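3.2 Materials and household sample

The study looked at how printed cotton and cotton-blend goods are kept and reused in small households. We recruited 124 households in Vosell and Biltus through notices in shops and libraries. Each household filled in a diary for every fabric item it used for carrying, wrapping or storing other things. Clothing and bed linen were left out. Fruit prints came up often in the diaries, mostly on kitchen and picnic goods (Figure 2).

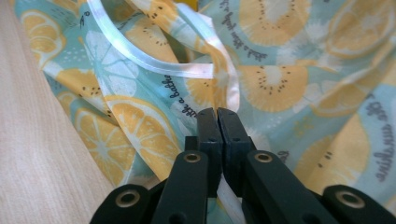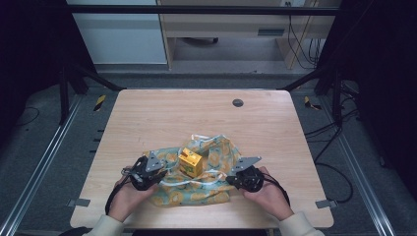 Figure 2. Fruit-printed fabric on a pale wooden surface. The second picture shows a drawstring bag with a citrus-slice print and a small yellow box resting on it.

The diaries gave us 1,689 entries after cleaning. An entry was dropped if the item could not be identified or if the page had no purpose written on it. We kept entries with missing purchase details – many people had no idea where a bag came from – and coded the source as unknown. Where two members of a household described the same item, the entries were merged and the longer description was kept.

Items were coded for print type, closure, main use and stated reason for keeping. Print type had five values: plain, striped or checked, floral, fruit, and other. Closure was coded as none, drawstring, button or zipper. The first coding was done by Bianka Pap, and a second coder worked through a random set of 300 entries without seeing her codes. Most disagreements were over main use, where one bag might hold onions in February and swimming gear in summer. We settled these by taking the use named first in the diary.

Stated reasons were harder to code than the other fields. People wrote things like "too nice to throw out" or "it was in the drawer," and the second of these does not say much about choice. We first tried the reason list from the Maihi pilot, but it had no place for items kept out of habit, so we added one. Gifts were given their own code even when the giver was not named.

Washing was recorded separately on the last page of the diary. Respondents noted whether an item had been washed since the last entry and whether the print had faded. Fading was self-reported and we did not inspect the items, so it is used only in the comparison of print types in Section 4.3. Households that returned the washing page blank remain in all other tables.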